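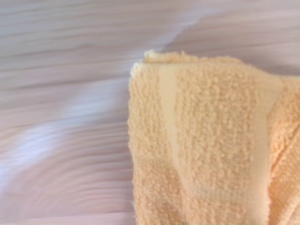

Teaching Towel Folding by Hand Guidance and by Remote Control
Project report, second semester
Dec 8, 2019

1. Aim

The project compared two ways of showing a robot arm how to fold a towel. In the first, the operator holds the arm near the wrist and moves it through the fold (hand guidance). In the second, the operator stays at a desk and drives the arm with a Drinum hand controller (remote control). Both sets of demonstrations were used to train the same policy, which takes wrist camera images and joint positions as input.

2. Setup

The arm was mounted at the short end of a bench in the Curnach teaching lab. A small colour camera was fixed at the wrist. Joint positions and images were logged together and stored as one file per demonstration. Hand guidance used the arm's gravity compensation mode, with the gripper opened and closed by a foot pedal.

The peach towel has looped pile and two flat-woven bands in a paler shade. The bands were useful in labelling. Where one is visible, the direction of the cloth can be read from a close view even when most of the outline is missing.

3. Collection

We recorded 300 demonstrations, split evenly between the methods. After trimming idle time at the start and end of each file, 3193 seconds of hand-guided motion remained. Remote control files were longer, mainly due to pauses before grasping.

Files were rejected if the cloth left the bench or the log dropped out. Early files from April used an older gripper calibration and were left out of training.

4. Image quality

Motion blur was the main problem with the wrist images. When the arm sweeps sideways, the bench surface smears into long streaks and any reflection on it becomes a bright diagonal band. The pile can still be sharp in the same image, so a single blur score for the whole image was misleading. We scored the cloth region separately, using the Damgaard segmentation tool with hand-corrected masks - slow work, but it kept over 175 images that the first filter had thrown out.

Hand guidance gave more blur. Operators moved the wrist faster when holding it, and small rotations were common near the fold line.

5. Results

The policy trained on remote control files placed the folded edge more consistently. The hand-guided policy was quicker but often released the cloth early. We traced part of this to pedal timing: operators tended to press before the wrist had stopped.

Mixing the two sets did not help. The merged policy hesitated above the corner and sometimes closed on air.

6. Further work

A speed limit in hand guidance mode should be tested first, with no other change. The Tisness wrist mount also flexes slightly under load, and the camera offset should be measured again before any new files are recorded.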